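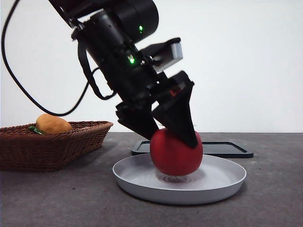 Quick one tonight because I've got to be up at stupid o'clock. Arm is back together. Fingers are on. Cable is still annoying me.

So where we'd got to. Last post I was moaning about the wrist joint on the arm (the Okus, second hand, the one I drove to collect in the rain). The noise was a loose screw inside the cover. One screw. Two evenings of taking things apart and it was one screw, and I'd already ordered a bearing. Bearing is going in the drawer with the other bearings.

Since then, mostly the gripper. The fingers that came with it were fine for blocks and useless for anything round, so Javiera Ocampo lent me a pair of hers to try, the tapered ones. They aren't matching, one is a flat wedge and the other is a big pointy triangle, and I was sure that would be a pain. It's less of a pain than I thought. The wedge goes down one side, the pointy one reaches down the other side. On a tomato you want that. On a mug handle, no idea, haven't got there.

Tomato is the toy one by the way. I am not buying real ones for this, I did that in the first week and the kitchen floor has only just forgiven me.

The job I've set myself: basket on the left, plate in the middle, get one thing from the first to the second and let go of it without flinging it. That's all. Started with the tomato because it's round and the camera picks out red on grey very easily. The orangey one in the basket is next. Then the green thing, which I'm dreading, the depth readings go all over the place on the greens and I don't know why yet.

Camera is up on the bracket off the wrist now. It was on a tripod before, and every time I leaned over to fiddle with something I was in the way. On the wrist it sees what the gripper sees, more or less. Downside is when you get close the fingers fill up half the picture and it loses the plate. I've been fudging it by remembering where the plate was and going down blind for the last bit. Works if nobody knocks the table. I knock the table.

Settings, for whoever asked under the last one (sorry, can't find the comment now):

Closing force is at 5 on the Drimeo controller. 4 and it slipped, higher and the toy squashes and then pings out.
Timeout on the close is 1,650 ms. Default was much shorter and it was giving up before the fingers had got there.
Speed is right down. It looks like it's thinking about it. Leave it slow till you trust it, I didn't and there's a dent in the wall of the other room.

The cable. Yes I know. It's too long and it goes out in a great big loop and over the basket and back up to the wrist, and I keep waiting for it to hook something. Hervé Gaillard reckons clip it along the links with proper clips and leave slack at each joint. I tried cable ties, too tight, and the elbow joint pulled one clean off when it folded. Bensaid do a sort of bendy sleeve which might do it. Not cheap for what it is. Anyone used one? Does it go stiff?

Other thing, plates. Use one with a rim. I had a flat board first and everything rolled off it, which I really should of seen coming. The grey one has a nice lip and the tomato stays put when you let go, mostly. The black tray behind is for later when I get on to sorting, one sort of thing on the plate and everything else in the tray. Thats the plan anyway.

Still to do:
cable (see above)
fix the blind bit at the end, maybe a marker stuck on the table
work out why it forgets its home position if I switch off at the wall
put the cover back on the Ometti power supply before someone has a go at me

Will try and get a clip of the whole move up at the weekend if the upload behaves. Right, bed.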